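Speaker notes, gripper talk, Sep 3, 2021

*(Slow down at the start. I always rush the start.)*

Hi everybody! So I spent most of July squeezing things. That's the job, and I kind of love it. I'm going to talk about two sets of finger pads, the Skareck rubber ones and the felt ones we ended up calling Zirkis (long story, ask me at the break), and what happened when we put them through the same boring chores over and over.

**Why we bothered**

The Flaminbridge folks wanted one gripper for soft stuff and hard stuff. Fair enough! Everybody wants that. Our rubber pads were great on boxes and bottles and just awful on cloth. They'd grab a corner, the corner would bunch up, and then the whole thing would come along stuck to one finger after the gripper opened. I have watched that more times than I care to say.

*(Pause here, people usually laugh. If they don't, keep going.)*

**How we ran it**

- 1,000 grasps per pad set to start, then up to 3,000 once the mounting stopped wiggling
- same close speed, same force limit, same controller settings
- pads swapped on the same body, so don't let anyone tell you it was a different motor

The force limit took forever to pick. We started at 30 newtons and that was silly for fabric, so it came way down. If somebody asks for the curve, it's in the backup slides.

**Rubber**

Good: predictable, wipes clean, and you can see when it's worn. Bad: it's grabby in a way you can't turn off. A flat thin thing on a hard table is a nightmare, because the fingertips catch on the table before they ever get under the edge.

**Felt**

I didn't expect to like felt. It slides a little before it holds, and that little slide turns out to be what you want with cloth – the fingers settle in and the fold stays a fold. It lets go nicely too. It's worse on anything smooth and heavy, and I'll say so up front so nobody has to catch me on it in the Q&A.

*(Sip of water. Then the table part.)*

**The table matters more than I thought**

We put foam under everything about halfway through, and I wish we'd done it on day one. The fingertips can press down a bit and get under a thin edge without the arm faulting out.

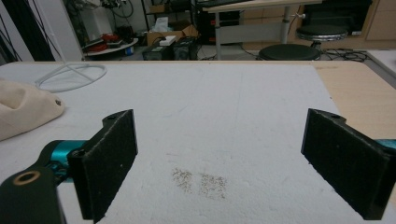

The catch is that foam marks up, and crumbs get pressed into it, and then your wrist camera has extra texture to get confused by. Policarpio (our grasp picker, for anyone new) went after a dark speck in the foam on one run and closed on nothing, very proud of itself. So now we flip or swap the sheet when it gets bad. Cheap fix, boring fix, works fine.

**Where we landed**

Felt on the arm that does cloth, rubber on the arm that does packages. I know, that's two grippers, and Flaminbridge asked for one. We're trying a half-and-half pad next, felt at the tip and rubber farther back, and I have no numbers on it yet.

*(Leave the force settings slide up during questions. Bring the spare pads so people can pass them around.)*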